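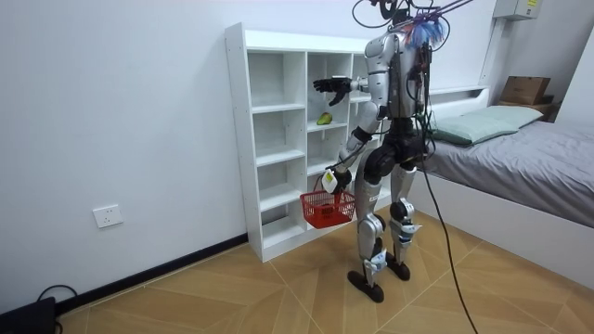

Figure 1. Open cubby unit against a plain wall, one green fruit in the middle column, red basket held in front of the lower cubbies.

Household Storage, Unit 4: Open Shelving
Handout prepared by Chiharu Ebihara

Reading for this unit: the Heslow packet, pages 24 to 42. Bring a tape measure to the workshop.

1. What we mean by open shelving
A unit with no doors, drawers or backs that need to be moved before you reach the contents. The cubby grid in Figure 1 is the usual type: square compartments set in columns, white panels, screw holes left showing along the side panel. Other types covered last week were the ladder shelf and the wall rail.

2. Placement
Stand the unit flat against the wall. Check for baseboards first – they push the base forward and leave a gap at the top. In a bedroom, leave enough floor between the shelf and the bed to stand and turn with a basket in hand. Tall units should be fixed to the wall whatever they hold.

3. Loading
Heavy items go low. Things used every day go between waist and shoulder. For the exercise, assume a limit of 200 ounces per compartment and work out the total for your own unit.
Fruit can be kept on an open shelf if it is eaten within a few days. Keep it in one layer and out of direct sun. Ripe fruit should not share a compartment with linens.

4. Baskets
A small basket with latticed sides is good for carrying loose items to and from the shelf. Air gets through and crumbs fall out, so empty it over a sink. Carry it by the handle and keep the other hand free for reaching. If a basket is going to live in a cubby, measure the opening with the handle up.

5. Exercise
Draw the front of a shelf at home, to scale. Mark what is in each compartment now, then make a second drawing with your changes. Write one paragraph on any item you moved more than one row.

Drawings go to Ustyna Marchuk in room 122 before the September workshop. Late work is accepted with a note.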